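4장. 투어 코스 등록하기 (Skeltent 현장 담당자용)

급하게 정리한 판이라 빠진 데 있을 수 있음. 화면 이름은 봄 업데이트 기준. 3월 이전 버전 쓰는 관광안내소는 메뉴 위치가 조금 다름.

4.1 시작 전에 준비할 것

- 안내소 관리자 계정. 일반 계정으로는 코스 저장까지만 되고 공개는 안 됨.
- 코스 대표 사진 한 장. 가로 사진 권장.
- 정류 지점 목록. 종이에 적어 놓고 시작하는 게 빠름.
- 참여 업체 연락처. 숙소, 식당, 체험장 전부.

참고: Pranlow 구간과 Lenau 구간은 코스 묶음이 따로임. 두 구간에 걸치는 코스는 출발 지점이 있는 쪽에 등록. 양쪽에 다 등록하면 예약이 두 번 잡힘.

4.2 새 코스 만들기

1. Skeltent 로그인. 왼쪽 메뉴에서 [코스] 선택.
2. 오른쪽 위 [새로 만들기].
3. 코스 이름 입력. 지역명 먼저, 주제 나중. 예) Lenau 강변 반나절 걷기.
4. 짧은 소개 입력. 200자까지. 넘으면 뒤가 그냥 잘림, 경고창 안 뜸.
5. 소요 시간 선택. 이동 시간 포함해서.
6. [임시 저장]. 꼭 누를 것. 자동 저장 없음.

주의: 코스 이름에 따옴표나 빗금 넣지 말 것. 여행사 쪽 목록에서 글자가 깨짐.

4.3 정류 지점 넣기

1. 코스 화면에서 [지점] 탭.
2. [지점 추가] 누르고 지도에서 위치 찍기. 주소 검색도 되는데 골목 안쪽은 잘 안 잡힘.
3. 지점 종류 선택. 관람 / 식사 / 휴식 / 숙박.
4. 머무는 시간 입력. 분 단위.
5. 순서 바꿀 때는 지점 왼쪽 줄무늬를 잡고 끌기.

지점은 최소 2개. 하나만 있으면 공개 버튼이 회색으로 남음. 문의 제일 많은 부분이니 먼저 확인 바람.

버스 306번 노선 정류장은 이미 등록되어 있음. 새로 만들지 말고 검색해서 불러올것. 74번은 아직 일부만 들어가 있어서 없는 정류장은 직접 찍어야 함.

4.4 참여 업체 연결

1. [업체] 탭에서 업체명 검색.
2. 나오면 [초대 보내기]. 안 나오면 [신규 업체] 눌러서 이름, 전화, 담당 메일 입력.
3. 업체가 메일에서 수락하면 상태가 '대기'에서 '연결됨'으로 바뀜.
4. 여행사 공급가는 업체가 직접 넣음. 안내소에서 대신 입력 불가.

주의: 수락 전에 코스 공개하면 그 업체는 빠진 채로 나감. 나중에 수락해도 자동으로 안 붙음. 코스를 내렸다가 다시 공개해야함.

초대 메일 못 받았다는 업체는 스팸함부터 확인 요청. 그래도 없으면 [다시 보내기]. 연달아 누르면 앞의 링크가 죽으니 한 번만.

4.5 숙박 업체 시설 항목

숙박 지점은 시설 항목을 채워야 여행사 검색에 걸림. 비워 두면 '정보 없음'으로 표시되고 목록 맨 아래로 감.

1. 연결된 숙소 이름 선택, [시설] 열기.
2. 객실 수, 최대 인원, 조식 여부 입력.
3. 욕실은 객실 전용 / 공용 중 선택. 섞여 있으면 '혼합'.
4. 단체 버스 주차 가능 여부 체크.
5. 사진 올리기. 객실, 욕실, 공용 공간 순.
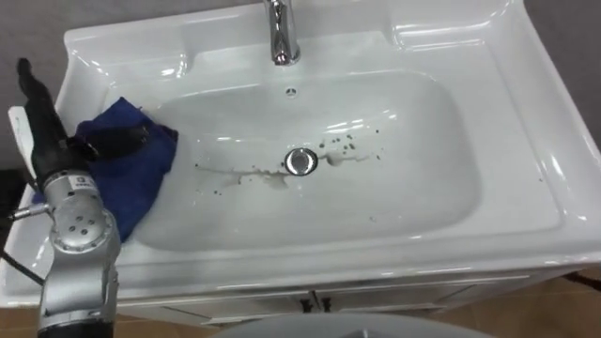
6. 올린 뒤 대표로 쓸 사진에 별표. 별표 없으면 맨 처음 올린 게 대표가 됨.
7. [시설 저장]. 코스 저장과 별개 버튼이니 둘 다 누를 것.

참고: 사진 파일 이름이 한글이면 구형 브라우저에서 업로드가 멈추는 경우 있음. 영문이나 숫자로 바꿔서 다시.

4.6 공개 전 점검

- 지점 순서와 지도 선이 맞는지
- 업체 상태가 전부 '연결됨'인지
- 휴무 날짜 입력했는지 (업체별로 따로 들어감)
- 외국어 소개 유무. 없으면 한국어만 나감
- 집합 장소 설명. "입구 앞" 말고 어느 입구인지까지

점검 끝나면 [미리보기]로 여행사 화면 확인. 휴대폰 화면도 같이 볼 것. 소개글 줄바꿈이 거기서 자주 틀어짐.

4.7 공개와 수정

1. [공개] 누르기. 확인창 나오면 [예].
2. 여행사 목록 반영은 다음 날 오전 6시. 당일 반영 안 됨.
3. 공개 후 수정은 소개글, 사진, 휴무 날짜만 바로 가능. 지점이나 소요 시간은 [내리기] 후 수정, 다시 공개.

주의: 예약이 들어온 코스는 내려도 기존 예약은 살아 있음. 지점을 바꿨으면 예약한 여행사에 따로 연락해야 됨. 시스템에서 알림 안 나감.

등록 코스가 200개 넘는 안내소는 목록 여는 데 시간 걸림. 창 닫지 말고 기다릴 것. 지난 시즌 코스는 [보관]으로 옮기면 좀 나아짐.

4.8 자주 나오는 오류

"권한이 없습니다": 일반 계정으로 공개 시도. 관리자 계정으로 다시 로그인.
"지점 정보 부족": 머무는 시간이 빈 지점 있음. 빨간 테두리 확인.
"중복 코스": 같은 출발 지점, 같은 이름. 이름을 바꾸거나 예전 코스를 보관 처리.
지도가 하얗게 나옴: 새로고침. 안 되면 로그아웃 후 재접속.

여행사 계정 연결과 정산은 5장 참조. Lu 지역 안내소는 정산 화면이 달라서 부록 먼저 볼 것.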